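# The Comb and Its Makers 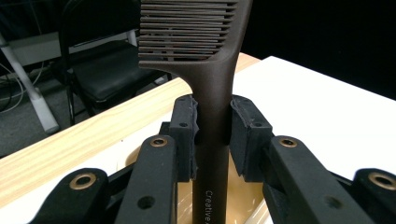

*A dark brown comb with a long, straight handle and closely spaced teeth.*

Few household objects have changed as little as the comb. Its basic form, a row of teeth joined to a spine, would be understood by a person of almost any period. The trade that produced it has changed a great deal, and in the river town of Nedden the last traces of that trade are now being recorded.

Combmaking came to Nedden because the town already had slaughter yards and tanneries. Horn was a waste product there, and it could be bought by the cartload. Workers soaked and heated each piece until it could be opened and pressed flat. The plates were then cut to shape, and the teeth were sawn by hand with a double-bladed tool that kept the spacing even. Fine combs required the most skill and brought the best price.

At its height the trade occupied 70 workshops, most of them along Grulley Lane. The largest firm, Khan & Hoton, kept a printed pattern book for its customers. The surviving copy lists 1343 patterns, among them pocket combs, side combs for long hair, mustache combs and a broad model sold for horses. Many differ only in the curve of the shoulder or the length of the handle.

Wages were paid by the dozen. A practiced sawyer could cut up to 3000 teeth in a working day, and apprentices were expected to serve several years before they were trusted with fine work. Dust was a constant complaint - the workshops had low ceilings and few windows, and the smell of heated horn carried as far as the market square.

Molded materials brought the decline. A press could form a whole comb in one motion, and the finished article cost a fraction of the price. Some Nedden firms bought presses of their own. Others turned to buttons and knife handles, and several closed within a few years of one another.

The Nedden Museum holds 111 combs from the local workshops, together with saws, pressing plates and two account books. A new catalog of the collection was completed in June and may be consulted in the reading room. Visitors who wish to see the pattern book should write to the museum in advance - the binding is fragile, and it is brought out by appointment only.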